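The Afternoon the Water Kept Coming

By Carol Whitlock
10/06/2018

Harpreet Dhillon poured my tea by hand, and she laughed when she saw me notice. "I trust people with kettles," she said. "I'm getting there with the other two."

The other two are a pair of black arms that face each other over a white table at Sutberg, the workshop in Olmedo where she has spent the better part of three years teaching machines to handle ordinary kitchen things. I had come to hear about the spill in May, which put the whole pouring project on hold for a good while, and which Harpreet (bless her) was willing to talk about from start to finish.

The task sounds like nothing at all. One arm picks up a cup, the other picks up a bottle, and they meet in the middle. "My nephew could do it at two," she told me. "Well, he could do it badly at two! But he'd have known when his sleeve was wet."
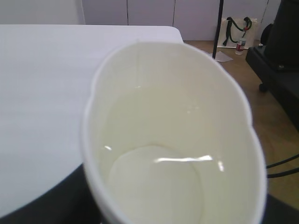 An empty paper cup, seen from a camera at the arm's wrist.

Before the spill they had logged 922 pours, and Harpreet admits that a number like that makes a person comfortable. Then, on a run like any other, the bottle arm tipped and simply stayed tipped. The program was supposed to turn the bottle upright once the cup had taken enough. It never got the message. The water went over the rim, across the table and down the back, where it found a power connector that had been left lying lower than it should have been.

"I was looking at the screen, and the screen said everything was lovely," she said. "Benito was the one who shouted."

Benito Marín, who shares the bench with her, hit the stop button. That ought to have been the end of it, but stopping the arms froze them just where they were, with the bottle still upside down, so it went right on emptying itself. He doesn't like telling this part. "I did the correct thing and it made no difference to the water," he said. "I stood there with my hand on the button, feeling like I'd been robbed." 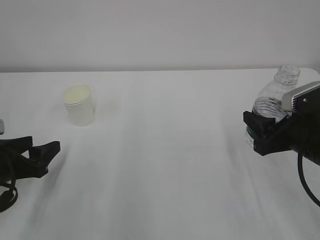
What they found afterward

It took them most of a week to trace it. The weight reading from the cup arm passes through a small program they call Vusau, and Vusau had a habit, when it missed a reading, of repeating the last good one. For a missed beat or two that does no harm. On the day of the spill it repeated the same figure 169 times in a row, so as far as the bottle arm knew, the cup had stopped filling and still wanted more.

Harpreet went back through the old logs with a pot of coffee and found the same fault in 139 earlier runs, always too short to matter. "That was the bit that kept me awake," she said. "It had been telling us for months, very politely."
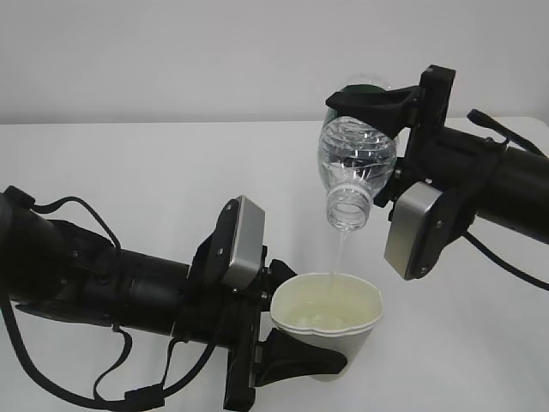
A stop button, Harpreet explained to me, is a promise you make to whoever is standing nearby, and she feels theirs had promised too much. For an arm holding a block of wood, freezing is a fine thing to do. With the bottle turned right over above the cup and the water already running in a thin stream, freezing is about the worst choice going, and there is so little room between the two that a person can't easily get a hand in to help. So there are now two kinds of stop. The red button still freezes everything, for when somebody's fingers are in the way. A second one, yellow, turns the bottle upright first and then holds still. They argued for days over whether two buttons would confuse people, and Benito still thinks they might.

The other changes were plainer. Vusau now raises an alarm at the third repeated reading. Every pour has a time limit that doesn't depend on any sensor at all. The connectors were moved well up out of the way, and nobody fills a bottle further than one cup can hold. 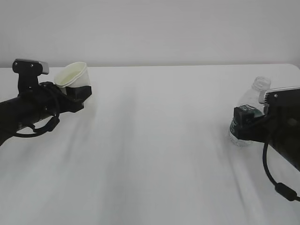
I asked whether the people paying for all this had been cross. Harpreet thought about it for a moment and topped up my tea. Their partners at Volitska had been kind on the phone, she said, and a good deal less kind in writing, and she kept the letter in her drawer because most of it was fair. They wanted the new stop tested until everyone was sick of it, and so it was, 1154 times, with Benito pressing the yellow button at every awkward moment he could think of.

"He got rather good at it," she said. "He'd wait until I was talking."

She isn't ready to call the thing safe. There is a question about what happens if the bottle slips in the grip, and another about hot drinks, which she won't consider before next year at the earliest. When I left, Benito was hunting for a dry towel, and Harpreet was writing the two stops out again on a card for the wall, in bigger letters this time.

47 shares | 3 comments

Asger Bach
We had the very same trouble with repeated readings on a bottling line, years back. Ours was a level float. I'd be curious to know if the time limit is fixed or changes with the size of the cup.

Maximiliano Calvo
Good for them for talking about it openly. Most places would have mopped up and kept quiet. I'm with Benito on the two buttons, though. In a panic I'd go for the red one every time.

Harpreet Dhillon
Asger, it's fixed for now, and set for our smallest cup. Thank you, Carol, for a lovely afternoon, and you left your umbrella here.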